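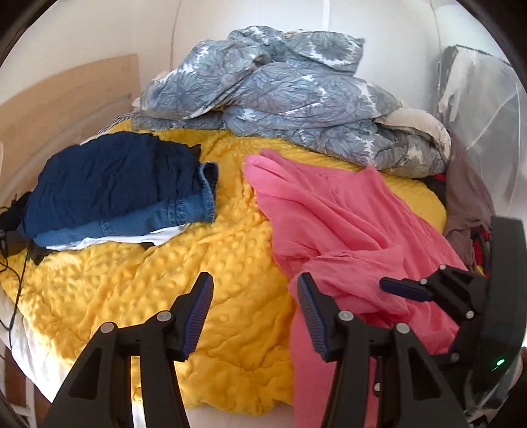
The woman who runs the laundry and mending room at Climness does her own folding on the bed. She has a table for it downstairs, bought from Vermeulen when the firm closed its shop, and says it mostly holds post.

"A bed is the right height and you can't leave it," she said. "You have to finish or you've nowhere to sleep."

She started taking in other people's washing in January, two years after leaving a job in the linen store at the Curia hotel. There the rule was 60 sheets an hour between a pair of them. At home she is slower and sorts by weight. Jeans and anything stiff go at the bottom of a pile, soft tops go over them, and socks are left until last.

I asked what gives people the most trouble.

"Big light things. Anything loose, cotton or linen, with no proper corners. They try to fold it in the air and it slides about. Lay it down flat first. Get your hand under it and find out which layer is which, then smooth from the middle."

She doesn't iron these. If the creases are soft she leaves them, and if they are sharp she puts the garment on a hanger in the bathroom overnight.

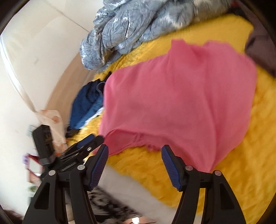

A pink garment, spread out on the yellow blanket.

The blanket stays on while she works. She likes a bit of texture under the cloth — on a smooth cover, she said, everything creeps towards the floor. The duvet gets pushed up against the wall and is dealt with at the end.

Her view on drawers is that most are too full. When the Cemenari flats were being cleared she helped a tenant pack, and they filled 2 cases from a single chest.

"Half of it hadn't been worn. It was folded beautifully, mind."

She charges by the bag and has no plans to put the price up this year. The mending is separate, and there is a wait for zips. Collection is from the side door, and she asks that people empty their pockets before they bring anything in.

August 21, 2024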